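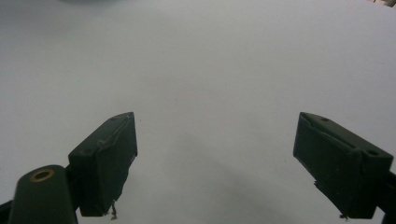 Farm-saved wheat seed should be tested before it is cleaned, and again after treatment if the lot is borderline. Harvest in the Clandstead area dragged out this year, and a lot of the winter wheat that growers would normally hold back for seed stood through rain after it was ripe. Some of it is fine. Some of it looks fine and is not. Before you send anything to a lab, spread a handful on a plain, pale gray-white surface, with nothing else on it, and look at it in daylight. Pink or chalky kernels, split seed coats and swollen germ ends are much easier to pick out against a blank background than in the palm of your hand or in the bottom of a pail. A visual check will not give you a germination figure, but it will tell you which bins deserve the closest look.

The Firnance seed lab ran 363 wheat samples last season. Ok-hee Jeon, who manages the lab, said the most common problem was the way the sample had been taken. A scoop off the top of the bin or the first pail out of the auger says very little about the rest of the load.

Taking the sample

The best time to sample is while the grain is moving. If you are transferring a bin or loading a truck, pass a cup through the full stream at regular intervals from start to finish and put everything in a clean pail. Mix it well, then fill the lab bag from the pail. If the bin is not going to be moved, use a probe and take cores from the center and from several spots between the center and the wall, at different depths. Do not climb into a bin to sample while any unloading equipment is running or able to be started, and do not go in alone.

Keep lots separate. If two fields went into the same bin, that is now one lot and it gets one sample. If the same field went into two bins, send two samples. Harvest timing matters more than most people expect, and grain cut before the rain should not be judged by the test on grain cut after it.

Use a paper envelope or cloth bag for dry grain. Plastic is acceptable for a moisture test that will be done right away, but damp seed sealed in plastic will heat and mold in the mail, and the germination result will be worthless. Write the lot name, variety, field, crop year and whether the seed is cleaned or treated on the outside of the bag. Put the same information on a slip inside.

Which tests to ask for

A standard germination test is the minimum. The lab plants 200 seeds under good conditions and counts the normal seedlings at the end of the test period. It answers whether the seed is alive and able to make a proper seedling. It does not say how that seedling will do in cold soil under a heavy layer of residue.

For that you want a vigor test. Methods differ among labs, so compare vigor results only with others from the same lab. A lot with good germination and good vigor can be planted with normal care. A lot with good germination and poor vigor is already losing strength, and it should go into the best seedbed you have or be sold as grain.

Fresh seed can also be dormant. Wheat that was harvested recently may refuse to sprout in the warm part of the lab and come back with a low number even though there is nothing wrong with it. The usual way around this is a prechill, where the seed is held moist and cold before the test begins. Firnance uses 5 days. If you are sending seed within a few weeks of harvest, write "new crop" on the form so the lab knows to do it.

A fungal screen is worth the extra money this year. Head scab was present in most of the county, worst in wheat that followed corn. Seed carrying the fungus can produce blighted seedlings that never get out of the ground, or come up and die back. The screen reports the percentage of infected seeds. Seed treatment does a reasonable job on low to moderate infection. It will not bring back kernels that are already dead, and a lot with heavy infection is better left out of the drill.

Sprout damage and storage

Pre-harvest sprouting is the trickiest of this year's problems. A kernel that began to sprout in the head and then dried down may still germinate in September and fail a month later. The process cannot be reset. Seed in this condition goes downhill in the bin faster than sound seed does, so a test taken right after harvest can give a number that no longer applies at planting.

Renata Echeverría, field agronomist for the Clandstead growers' group, is advising anyone with visible sprouting to find another seed source if one can be had. "If you have to use it, test it again as close to planting as the lab can manage," she said. "Set your rate from the second test and forget the first one."

Whatever the condition of the seed, get it cool and keep it dry. Run the fans on cool nights and check the temperature of the grain, not only the air leaving the bin. Seed wheat should not be dried with high heat. If you needed heat to get the crop in the bin, assume there may be damage until a test says otherwise.

Cleaning

Cleaning does more than take out weed seed and chaff. Scabby kernels are light and shriveled, and a good air setting followed by a gravity table will remove many of them. Cristóbal Leiva, who runs the Leiva mobile cleaning outfit, asks growers to have their raw test results in hand when he arrives, and to be ready to throw away more than they did last year. He sets the machine on the first few bushels, pulls a sample of the cleaned seed and a sample of the rejects, and has the grower look at both before the rest of the lot goes through.

His bookings are filling quickly. Growers who want cleaning done in September should call now and have a place ready for the screenings. Screenings from scabby wheat may be high in vomitoxin and should be tested before they are fed to anything, hogs especially.

Mirta Acuña cleaned two lots of the variety Ondum early and kept samples from before and after. The lot cut ahead of the rain cleaned up well and will be planted. The later one improved on paper but still had a poor vigor score, and she has decided to sell it. Before anyone saves seed of any variety, the terms printed on the original tag or invoice need to be read. Some varieties may not be saved at all, others may be saved only for use on your own farm, and selling or trading a protected variety to a neighbor is generally illegal no matter how it is described.

Setting the rate

Bushels per acre is a poor way to set a drill. Kernel size varies a great deal this year, even between fields of the same variety, and small seed run at the old setting will give a much thicker stand than you intended. Ask the lab for a seed count per pound. Take your target number of live seeds per acre, divide it by the germination written as a decimal, and divide again by the seeds per pound. The result is pounds of seed per acre. If you expect losses in the field from residue, dry soil or late planting, raise the target before you do the division.

Raising the rate works within limits. It can make up for moderately low germination in a lot that is otherwise sound. It does not work well on a lot with weak vigor, where the seedlings that do come up are slow and uneven and go into winter with few tillers.

Calibrate the drill with the actual seed after it has been treated. Treatment changes the way seed flows, and the chart under the lid was not made with your seed in mind. Treat only what you expect to plant, as treated seed left over in the fall cannot go to the elevator or to livestock.

Sample bags and forms are at the Clandstead office, by the front counter. Samples left there before noon go to Firnance the same day. Echeverría will go over results with any member who brings in a report, and asks that you bring the field history along with it.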